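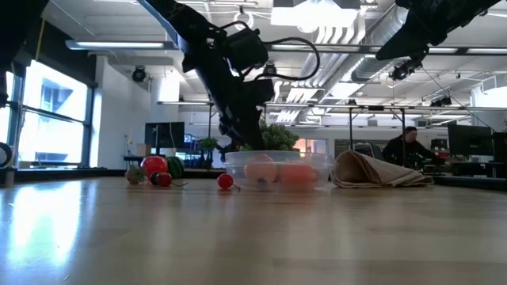 **Can a machine clear up after kids yet, or am I wasting my money?**

Asking because I run a small soft play cafe (two rooms, one very tired me) and the toy kitchen corner is the bane of my life. Every night it's the same, pretend fruit all over, all needs to go back in tubs. Clear bowl with a peach and something orangey-red in it, cherries and a watermelon still out on the table, cloth dumped next to it, that's basically my half past five. Every. Single. Day. So I keep seeing these two-armed things putting toy food in bowls and thinking, well, that IS my job, where do I sign.

Rep from a firm called Muletti came in and quoted me for one they lease out, the Sarero. 155 a week plus 1,000 up front for fitting. He says it'll do tidying, wiping tables and "light folding". Would not give me a straight answer on how long a tub of fruit takes. Also wouldn't leave one with me for a trial which put me off a bit.

What I want to know:

- is it quicker than a teenager on a Saturday wage
- what happens with the little bits, we have tiny berries and they get everywhere
- can it do the floor (most of it ends up on the floor)
- does someone have to stand there watching it

Not fussed about it being clever. Just want to go home on time. Thanks in advance

---

**Answer 1** (marked helpful)

I do maintenance at a packing place and we've had a pair of Ticona arms on a bench since January so can speak to some of this. Ours isn't toys, it's mixed small parts going into trays, but same sort of job really.

Speed. No. Sorry. A person sweeps six things up in one armful, the arm goes one at a time. Down, shut, up, across, open. Last week I timed a tray at 17 minutes, our apprentice does the same tray while talking about football. Where it wins is it'll carry on at 2am and it doesn't mind.

Small round stuff is the worst of it. Anything that rolls. If the fingers come in slightly off they nudge the thing instead of gripping it, then it's somewhere else and it has to look again. Big lumpy shapes are easier, more to get hold of. Stalks can go either way, sometimes it grabs the stalk and the lot swings about.

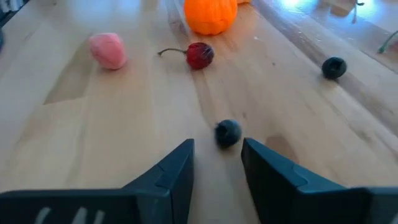
*Berry sitting between the fingers, other fruit further back*

Gap between the fingers is loads wider than the berry, so you'd think it's a doddle. The hard bit is closing on it dead centre, and then not flicking it when they meet. Shiny tabletops don't help either, ours got confused by glare off the bench until we put a matt sheet down. Ask your rep what surface they demo on.

Floor: ours is bolted down so no. You'd need one on wheels, different money altogether.

Watching: yes in my experience. Not all the time but someone in the building who can hit stop and pick up what it's dropped. And with kids about I'd want it switched off and fenced until every last one has gone home, check your insurance before you sign anyhting.

Folding I'd ignore. Ours has never managed a cloth so that it looks folded. More of a roll.

---

**Answer 2**

get a hoover with a sock over the end for the little ones. big ones in a washing basket. done in five mins

---

**Answer 3**

Bit more hopeful than the first answer. My brother in law's school had a Sarorix on loan for a term, for the tech department, and they had it sorting play food in the reception class after hours. Slow yes but it got through most of a table by itself. What it left behind was mainly stuff up against the wall or under something else. If they spread everything out first it did much better, but then you've had to spread everything out havent you.

They didn't keep it. The price to buy was 2,472 for the arms only, no table or setup, and the head said she could think of other things.

If I were you I'd wait, and haggle that fitting fee regardless. Reynaldo Catacutan on the small business board was offered a lease as well and said they dropped the fitting charge when he asked for it in writing. Might be worth messaging him.

---

**Comment from the asker, Fri 1 December**

Thanks all. Told Muletti not this year. Have tried the sock thing and it works on the berries but pulls the stalks off the cherries?? Will get a better sock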